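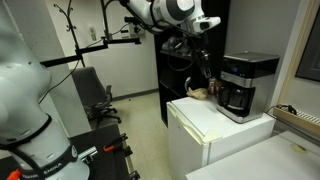
Pellska wants the coffee corner moved before the desks, and asked again why the shelving is still where it was. Fair. Shelving goes last, too heavy to shift twice.

Status 01/07/2024, room refit, Lunde grant. Spent 412 of the small items budget, mostly cable ties, hooks and one power strip. 38 cables labeled so far out of 112. Slow going, half had old Briralau tags that dont match anything. Coat rack stays. Desk chairs: 2 to replace, quote requested from Plitdale, no reply yet.

White desk next. Keyboard stays on it, cords to go down thru the grommet. 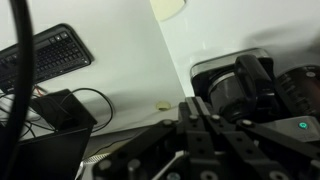 Will the labeling be finished inside the grant period? By the end of August, if the new tags get here. Order went in late, our fault.

Still open: floor cleaning, paint touch up by the baseboard, the recieving form for the power strip. Will send receipts seperately.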